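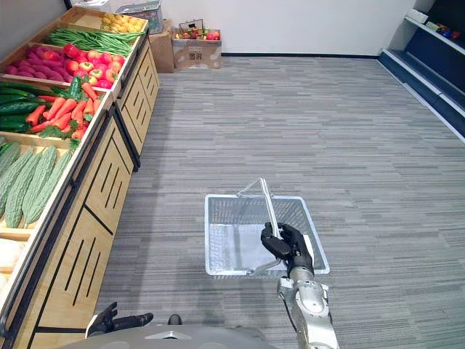
Agustina Huenchumán
Staff writer, work and shops

The first thing Retamal tells me about his new colleague is that it has never once asked to swap a shift. The second is that it doesn't know what a ripe tomato is.

"It knows what a tomato is," he says. "Ripe is a matter of opinion, and it hasn't got any."

Retamal has run produce for Firosside, a grocery chain small enough that the head office shares a wall with the bakery, for 36 years. Since April he has also been the person who trains Hurent, the two-armed robot that picks online orders. He did not apply for this. His badge says Produce Lead, and somebody added "& Systems" in smaller type.

We talk in the practice aisle, which has carpet tiles on the floor and a long wooden stand of vegetables down one side: onions, carrots, cucumbers, a few bitter melons. The robot carries a clear plastic shopping basket by the handle, same as anyone would. I had expected something grander.

"Everybody does," Retamal says. "They wanted to give it a bin on wheels. I said the customers have baskets, the staff have baskets, let it learn the basket. The handle took us 73 tries. My nephew learned it in one, but then he threw it at his sister."

His mornings used to start at 5 with a cart and a printed list. Now they start at 5 with a tablet and a list of everything Hurent wasn't sure about overnight. Green beans come up a lot. So do loose onion skins, which it sometimes reports as onions.

I ask if the job is easier.

"My knees say yes. I used to walk the whole store before breakfast. Now I stand here and say 'no, the other pepper.' It's a lot like being a father."

The pickers I spoke to were less amused. There is less running, they agree, and fewer hours to do it in. Two have moved to the phones, where they explain substitutions to people who ordered leeks. Firosside says no one has been let go. Retamal points out that no one has been hired either, and that he can read a schedule.

"I told them that in the meeting. They wrote it on the whiteboard, and then they needed the whiteboard."

Plornura, the company that built the system, promised 300 items an hour. Retamal laughs at this for longer than is polite. He won't give me the real figure, though he says he could beat it on a bad day, with a coffee in one hand.

Does he want it to get better?

"Sure. I'm the one teaching it. If it picks a bruised tomato, people say, who showed it that?" He looks over at the stand. "But I'd like them to ask me about the melons first. They set up the whole catalog and filed bitter melon under cucumbers. I've sent three emails."

He is drafting the fourth when I leave.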